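Tonano FAQ: wrist tags, labels and the questions I get most

I'm Zahira, and I look after the wrist tracking code in Tonano. These come up in my inbox a lot, so I'm putting my answers in one place!

Why square markers and not just hand detection?
Hands vanish behind parcels all the time. A printed square gives me position and rotation in one go, and the solver is happy with a partial view of the band.

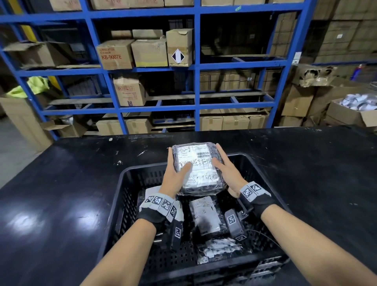

Lifting a gray parcel out of the crate, with marker tags on both wrists.

Do I need every marker in view?
Nope. I ask for 2 per wrist, and one will do for a short stretch (the filter coasts for 20 frames, then marks the pose as stale). You can change that with max_coast in the config.

Will shiny wrap or a glossy table mess things up?
Sometimes. Glare washes out the white squares first, so try a shorter exposure before you touch the detector threshold. Huiling Xu wrote a nice little script for this, it's in tools/exposure.

Shipping labels are black and white too. Does it get confused?
It used to! Barcodes gave us silly false hits until the July release, when we added a check on the ID bits. Keep your IDs under 1000 and you'll be fine.
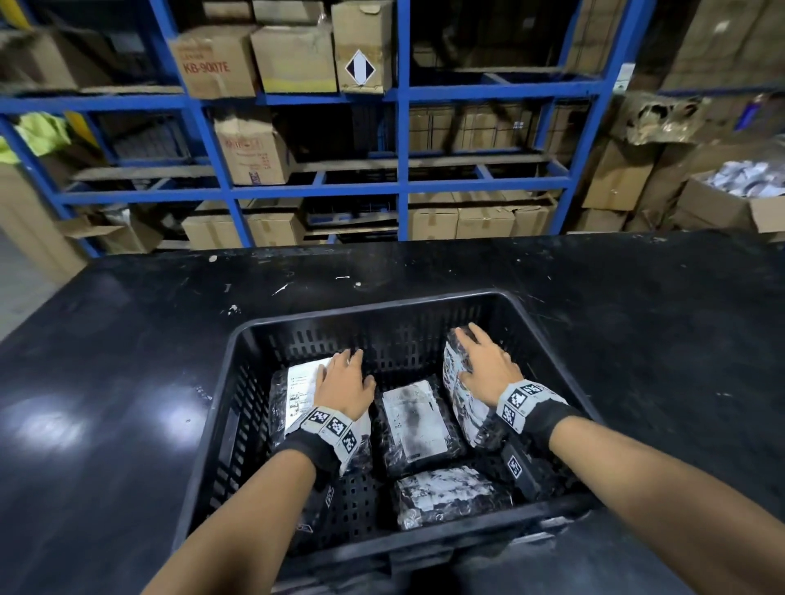
Both hands down in the crate, on packages with very different wrapping.

Can the planner use these poses directly?
Yes, but smooth them first. Brulleck reads our export as is, and Herman Khoo keeps the converter up to date.

My left and right wrists are swapped. Help?
Check the band file. It's nearly always the band file.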